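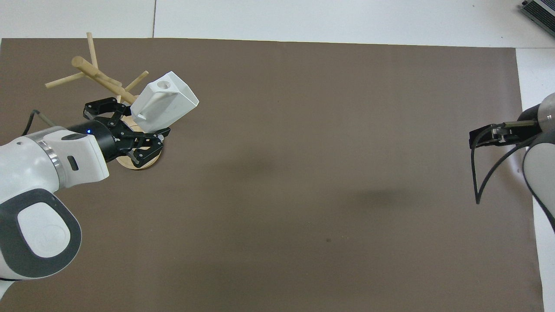 I have owned four mug trees in my adult life and fallen out with three of them. The Deria, sold by Baumgart for $60, is the one still standing, which in this category counts as high praise. Sixty dollars is a lot for a stick with smaller sticks in it, and I said as much to the man behind the counter in Fisville, who agreed and rang it up anyway. It's a plain thing: a round base, an upright post and dowel branches, all in a pale tan wood that looks well enough against a taupe mat and would look well enough against most things. Next to a bright white mug with faceted sides it does come across as a bit of a homebody, but I've stopped minding.

The tree weighs 437 grams according to my kitchen scales. I'd have liked more of that in the base. Hang a heavy stoneware mug on one side with nothing opposite and the whole affair starts to lean like an uncle at a wedding. Load it evenly and it behaves. My household can't be trusted to load anything evenly, so I now put the biggest mug on first and growl at anyone who moves it.

The branches go off in different directions and at different heights, and it took me a week to stop resenting this. A tidy row would look better in a catalogue. In use, the scatter means you can get a mug on or off without clinking it into its neighbour, at least until you fill every spot. After that you're playing a kind of slow game of pick-up sticks before your first coffee.

Faceted mugs are the real test. Ours are Fundine, all angles, with handles designed by somebody who drinks from the saucer. Round mugs hang straight down and stay there. The angular ones swing, find a flat side, and rest against the post at whatever slant they fancy. They haven't fallen off since I bought the tree in May. They do look as though they're thinking about it.

Finish is decent. I ran a bare hand down every dowel and came away without a splinter, although one branch needed a firm twist before it stopped turning in its socket. A dab of wood glue would settle it for good. I keep meaning to. 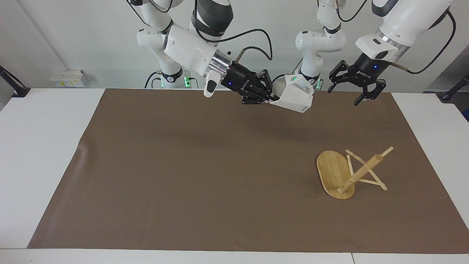 Can you wash it in the sink?

Wipe it with a damp cloth and dry it straight away. The card in the box says not to soak it, and I treat it the same way I treat a wooden board: quick wipe, stood up to dry, a rub of food-grade oil when it starts to look thirsty.

The other thing to know is how much bench it takes up. The base is modest, but the mugs aren't, and a full tree needs a good 50 centimetres of clear space if you don't want to catch a handle with your elbow while reaching for the kettle. Measure first. In a small kitchen I'd get hooks under the cupboard and spend the difference on biscuits.

Would I buy it again? At $60, grudgingly. On sale, without the grumbling. I've taken off a star for the light base and half a star for the wandering branch, and I'm keeping the tree.

Annelore Pfeiffer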